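We use cookies to remember your settings. By continuing to read you agree to this. Accept | Manage cookies

The Tray

Wiebke Voß left me the key to the room at Omside and a note that said to put everything back the way I found it, which is a funny thing to ask a person who has never once put anything back the way she found it. I went up at 3 in the afternoon with a thermos and my good slippers (cold floor!) and stood there looking at the table. Black top, white tray on the right with its four little posts, the two white blocks off on the left with their dark stickers. And the sheet behind them, four squares, two by two, like a window with the night in it.
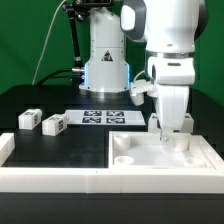

I'd promised Diệp Hoàng I wouldn't touch a thing until he rang. So I sat on my coat and talked to the blocks instead. I called the left one Nigel, after Nigel Haslam, who taught me geography in Emthorpe and also never moved unless he had to – and the other one I called Kukska, after nothing at all, I just like the sound.

The phone went at last. "Is it all there?" Diệp said.

"All there," I said. "The tray, the blocks, the sheet."

"And the green behind?"

"Very green," I said. He was quiet so long I thought I'd lost him, and then he told me his grandmother used to set out a tray every February, and that he could still tell you where each cup went, and that he hadn't thought of it in years until he saw this one. I didn't know what to say to that. I poured myself some tea.

By then I'd gotten up close to look at the white things, the way you do when you're on the phone and your eyes need a job. They had smudges on them, faint gray ones, like the marks on the fridge door at home. 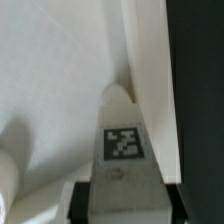

Smudges, and a small black square with its white pattern.

"Are you still there?" Diệp said.

"I'm here," I said, and I rubbed my own thumb clean on my sleeve and asked him about the cups.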